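Ticket 3539 – Bread machine, dough not rising on whole wheat program
Product: Brekero bread maker, 2000 series
Status: Closed

Reported: Loaves on the whole wheat program come out short and dense, with a sunken top. White program is fine. Customer uses Dorindale whole wheat flour and instant yeast, and has tried two new packets of yeast. Started in January.

First reply: Asked for the recipe and the order the ingredients go in. Customer puts salt and yeast in together, then water from the hot tap. Advised water at room temperature, flour on top, yeast last in a small dent, salt in a corner of the pan. 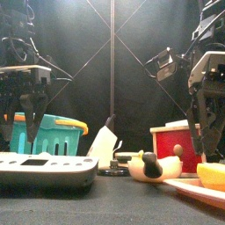

Tabletop with teal basket.

Customer update: Second loaf a little taller, still heavy in the middle. Weighed the flour this time and found that one scooped cup came to 173 g. The recipe card assumes much less than that, so the dough had been too dry all along.

Second reply: Go by weight from now on. Check the dough after 14 minutes of kneading – it should be soft and just tacky. If it bangs around the pan as a hard ball, add water one spoonful at a time. Do not open the lid once the rise has started.

Customer update: Third loaf rose to around the rim of the pan. Top slightly wrinkled but not sunken. Customer asked if the delay timer is safe to use with milk. Answered no, use water and milk powder.

Resolution: Flour measured by volume, too much per loaf. No fault found with the heater or paddle. No parts sent.

Related tickets
Paddle stuck in loaf after baking
Zupan rye mix overflows pan
Ukance gluten-free blend – gummy center
Crust too dark on light setting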